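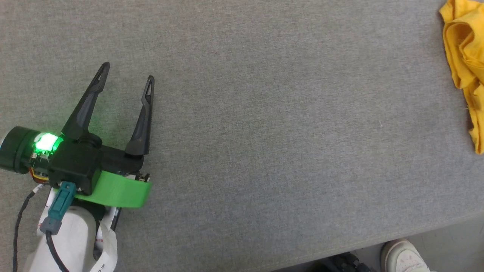 A two-fingered gripper, open, over a fabric-covered table with a yellow cloth at the far side.

Fludance is a grasp-planning and motion-control package for robot arms that handle cloth. It takes in camera images, decides where a piece of fabric can be pinched, and sends finger and arm commands to carry out the attempt. It was written at Feto, a small automation software firm, and is now maintained by Dasow, which took over the code along with its long list of open bugs.

Background

Most early grasp planners assumed that an object had a shape. A box stays a box while the arm travels toward it, and a planner can work out contact points ahead of time. Cloth offers no such courtesy. A towel dropped twice in the same spot will land two different ways, and touching it usually changes the part one was hoping to touch. Feto's first attempt treated each garment as a rigid lump and grasped it at the center, a method that worked on very stiff garments.

The present version dropped the lump model in favor of short plans that are thrown away often. The planner looks, moves part of the way, looks again, and revises. Its authors called this "staged doubt" in the release notes, and the term has stuck among users, some of whom mean it kindly.

Perception

The perception module separates cloth from the surface under it and then searches for folds that stand up far enough to be pinched. Each candidate fold gets a score based on its height, direction and distance from the edge of the fabric. The module keeps the 12 best candidates and discards the rest.

Plain backgrounds are recommended, preferably in a color that differs from the cloth. Users who own gray towels and gray tables are referred to a separate page of the manual, which is mostly about buying a different table. Lint is a known nuisance. Versions before 0.8 could mistake a large piece of fluff for a very small garment and would make a sincere effort to pick it up.

Planning

Given a list of candidates, the planner checks which of them the arm can reach without hitting the table or itself. It then picks a finger opening and an approach angle. Long, narrow fingertips are favored in the default settings, as they can slip under a fold without flattening it. Fingers open fully before the last stretch of the approach and stay open until the final image has been checked.

If no candidate survives, the planner returns the status "nothing suitable" and waits. An older setting, now off by default, had it choose the least bad option.

Control

The control loop runs separately from the planner and may stop it at any time. It watches joint position and motor current, and it treats a sudden rise in current as contact. Telling contact with cloth from contact with the table beneath it remains the weakest part of the package — fabric pushes back very little, and tables push back a great deal. The usual remedy is to lower the approach speed until the arm is safe and everyone present is bored.

Tooling

Fludance ships with a log viewer called Onyshchenko, which lines up camera images with gripper commands on a single timeline. It has outlived two planned replacements. A test suite of 546 recorded grasp attempts comes with it; 37 are marked as "disputed," meaning that the maintainers could not agree on whether the cloth had been picked up or had merely come along.

Reception and limits

Users generally praise the viewer and put up with the planner. Common complaints concern the configuration file, which holds some 800 settings, many of them undocumented and a few apparently connected to nothing. Folding is outside the scope of the package. So are buttons, zippers and fitted sheets, the last of which are listed in the manual under "Future work" and have been there since the first edition.

See also: Grasp planning; Deformable objects; Motion control; Visual servoing

This article was last edited on 20/04/2022.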